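# Labelling Register in a Learner's Word List

Project report, second draft, 11th June

## 1. Aim

The project examined whether usage labels such as "formal", "dated" and "regional" are applied consistently in Skundano, the open word list used on the language course at Hodinthorpe. A label was treated as consistent if two readers, working apart, would give the same one to the same headword.

## 2. Material

The June release of Skundano holds 2776 headwords. Most carry no label. A sample of 200 was drawn from those that do, with nouns, verbs and adjectives in the same proportions as in the full list. Headwords with more than one sense were kept, but only the first sense was judged.

Phrasal verbs were left out. The list files them under the main verb in some places and under the particle in others, and sorting this out would have been a separate project.

## 3. Method

Each headword was printed with its definition and example sentence, the label being removed. The 2 readers then chose from a fixed set: formal, informal, dated, regional, none. They did not confer. Where both disagreed with the printed label, the entry was checked against the Parsons glossary, which is older and has longer notes on usage.
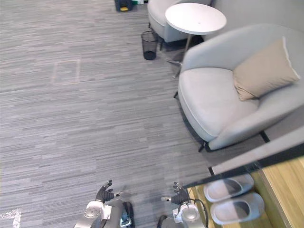 The Hastthorpe reader objected that "dated" and "formal" should never have been offered as separate choices, as a word like "whence" is plainly both and a reader made to pick one will pick at random. The objection was accepted in part. The set was left as it stood for the main count, and up to 80 entries were read again with double labels allowed.

## 4. Results

Agreement was best for "informal" and worst for "dated". Adjectives of praise gave the most trouble – "capital" and "splendid" were each placed under different labels by the two readers. "Regional" was seldom chosen unless the example sentence held another dialect word, so the example may be doing the work of the label.

Allowing double labels removed most of the clashes between "dated" and "formal". It had no clear effect elsewhere.

## 5. Limits

The second reading was done by the same readers, who may have remembered their first answers. Pronunciation was not considered.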